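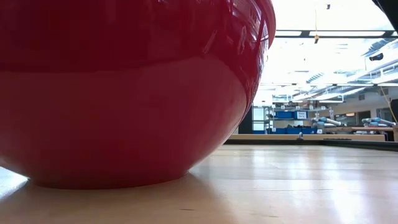 Bowl Pickup and Placement with a Tabletop Arm
Project report, Team Testudau
Ewurabena Yakubu, Mawuli Dankwa, Gintarė Jaunzems
Advisor: Nii Odoi

1. Goal

Our task was to get an arm to pick up a kitchen bowl from a table and set it down on a marked spot. We had one term and shared the lab with two other teams. The first version of the plan also had the arm stacking bowls. We dropped stacking in August after talking with our advisor.

2. Setup

The arm is controlled from a lab computer running Zarnier, the motion planner written by last year's class. Ewurabena wrote the grasp code. Mawuli did the calibration and the low camera view. Gintarė ran the trials and kept the log. Florêncio Figueiredo from the Parsons team lent us his calibration board and showed us how to use it.

3. Low camera view

Our overhead view gave a good outline of the rim but told us little about height. A view from table level shows where the base meets the table, and we used that line to set the lowest point the fingers may reach. Keeping the camera this low has a cost. The bowl fills most of the view at close range, and the tabletop picks up a lot of glare from the ceiling lights.

Glare on the bowl itself was the bigger problem. The red wall is glossy, and the lights reflect in it as white streaks. Our first color filter treated those streaks as background and split the bowl into pieces. Mawuli changed the filter to fill gaps inside a closed outline. He also masked everything beyond the far edge of the table, so the blue bins on the shelves no longer showed up as objects.

4. Trials

We ran 29 trials with the final code. The arm started from the same rest position each time, and Gintarė moved the bowl to a new spot by hand. In 5 trials the bowl slipped during the lift. In 2 more the planner found no path and stopped. The rest ended with the bowl on the mark.

All of the slips happened when one finger closed on the curved part of the wall below the rim. Ewurabena raised the grasp point after the last trial, but we did not have lab time to repeat the full set.

5. Remaining work

The new grasp height needs its own trials. The filter has only been tuned for red, and a white bowl would probably get lost in the glare. Our code and trial log are in the Testudau folder on the class drive.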